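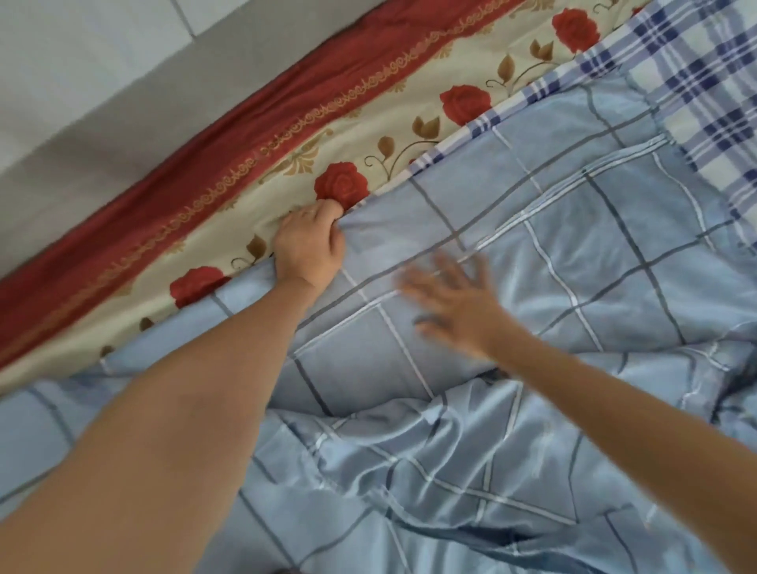 Itzel Arellano's bed-making machine lives in the hallway when it isn't working, because the bedroom door only opens all the way if the machine is somewhere else. It has a steel rail, a carriage that rides on the rail, and an arm that reaches across the mattress. She calls it Rosska. The project has taken her three years of evenings, and it can now pull a sheet from the foot of a bed to the head and get most of the wrinkles out on the way.

Arellano repairs elevator door operators for a living. She started the project after a shoulder injury made it hard to lean over the far side of a bed that stands against a wall. The shoulder got better. By then she had already bought the rail.

The early work happened at Istard, a shared workshop on the ground floor of an old dairy building, where members pay by the month and argue about the drill press. Arellano cut the carriage plates there and welded the first arm, which was too heavy. It bent the rail on its second day. The arm she uses today is aluminum tube with a joint at the shoulder, one at the elbow and one at the wrist, and it weighs less than her winter coat.

"I built the first one like an elevator part," she said. "You build an elevator part so it never moves unless you want it to. Then I put it on a soft bed and it just dug in."

Digging in is the main trouble with beds. A factory robot usually meets a surface that pushes back the same way every time. A mattress sinks, and the cloth on top slides, folds and catches on whatever is underneath. Pull a cover from one point and it comes up in a ridge. Press too hard while pulling and the layer below comes along. People deal with this by using both hands for different jobs, one holding an edge while the other sweeps the slack away.

Rosska does a version of that with two grippers. One is a plain clamp with rubber pads, mounted low on the carriage, and its job is to hold the edge and stay put. The other is at the end of the arm. It can pinch, but it spends most of its time open, dragging a padded paddle over the cloth. The paddle is a kitchen spatula inside a sock. Arellano has tried foam, felt and a paint roller, and the sock is still there. 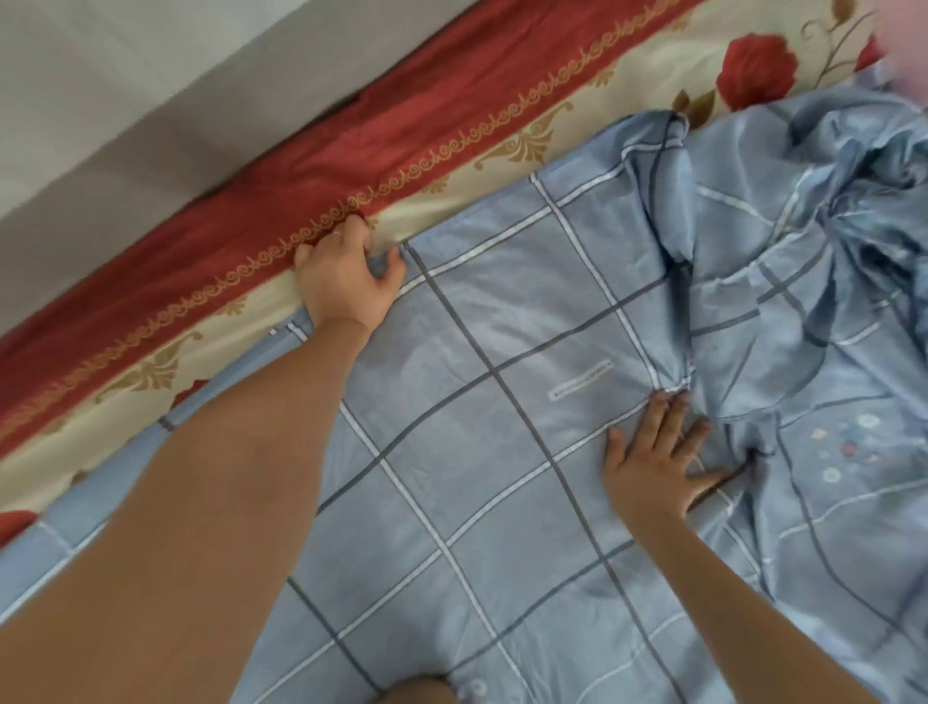 Teaching the machine where the wrinkles are took longer than building it. Arellano's first program looked for shadows, and it failed every afternoon when the sun came through the blinds. Then she noticed that some bedding does half the measuring for you. Her software now looks for stripes, and a cover such as the light blue one, with gray and white lines crossing in large squares, gives it plenty to look for. Where the lines run straight, the program leaves the cloth alone. Where they bend, it sends the paddle. In a bunched-up pile, like the part that hasn't yet been spread out, it loses the pattern entirely and goes back to an older routine that lifts the cloth and lets it drop.

Roses are harder. A big printed flower has curved edges of its own, and the program used to take petals for folds and scrub at them until the timer ran out. Arellano fixed this by having it look at the bed before the top cover goes on and ignore whatever it saw there. The fix works as long as the bottom layer stays where it was. It often doesn't.

Much of her time goes to watching hands. She makes the bed slowly, stops, and writes down which hand moved and which one stayed. The notes fill several school notebooks and are not easy reading. "Left holds. Right goes out flat, comes back in the air," one page says. The machine used to drag the paddle both ways, which put back the wrinkles it had just taken out. Lifting it on the return stroke was the biggest single improvement she has made.

The electronics are less unusual. The motors came out of scrapped office equipment, and the controller is a Brandov board that she bought used for $80. It has room for more motors than she runs. Friends at the workshop keep suggesting what to do with the spare outputs, and a pillow-turning attachment got as far as cardboard.

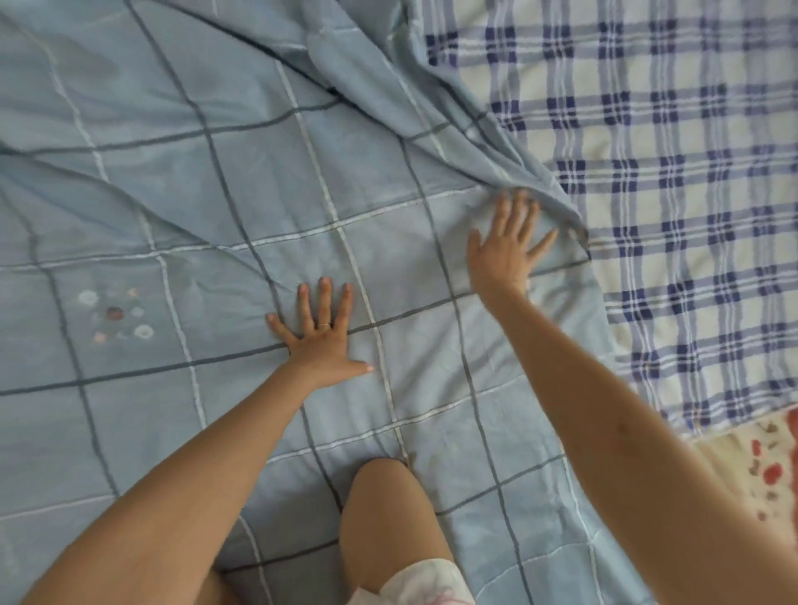 Smoothing a light blue sheet by hand, with the loose part still gathered in a fold.

Corners remain unsolved. Rosska can bring a sheet up to the corner of a mattress, but it can't get the cloth over and under. Arellano has tried a hook, a suction cup and a second elbow. The suction cup held for a moment on satin-finish fabric and never on plain cotton. For now she does the corners herself, before the machine starts.

Speed is the other complaint, mostly from visitors. She showed the machine in May at an open evening in Villalobos, the neighborhood where the workshop is, on a child's mattress set across a pair of tables. It took three tries to find the edge of the sheet. A boy in the front row asked if he could do it instead, and Arellano let him. He finished well ahead of the carriage, with a lump in the middle.

She has been asked whether she would sell one. She says the rail alone would put most people off – it has to be bolted to the floor, and it is easy to trip over at night. She would rather publish the drawings. A set of them is pinned up beside the bandsaw at Istard, with the shoulder joint marked "old, do not use" in red pen.

The new shoulder joint is on her kitchen table. It has a softer spring, so that the arm will give way sooner when it meets a fold it can't flatten, and she is waiting on a bearing before she can fit it.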